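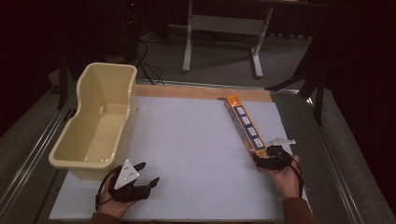
**Chain lube for wet gravel?**

**kfourie_11**
Riding 80 miles a week on wet gravel near Sustham. My Dreller wax is gone after one ride and the chain squeaks all the way home. Would a wet lube last longer?

**mudflap**
Yes. Grodard wet, one drop per roller, then wipe it down. I got 198 miles out of my last coat.

**Tallspoke**
I'd stay with wax. Wet lube on gravel makes grinding paste, and I wore out a cassette by March doing that. Did you strip the factory grease first?

**kfourie_11**
No, I put the wax right on top of it.
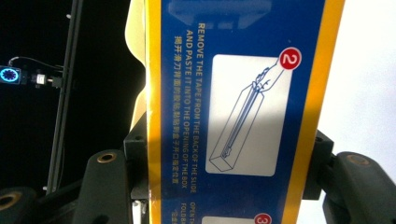 I have some Aigner degreaser in the garage - is that strong enough?

**Tallspoke**
Should be. Two baths, then let it dry overnight before you wax.

**mudflap**
Still a lot of work for a commuter chain. I wipe mine after every ride and the cassette is fine.

**kfourie_11**
I'll strip it this weekend and try the wax again.
Khanyisile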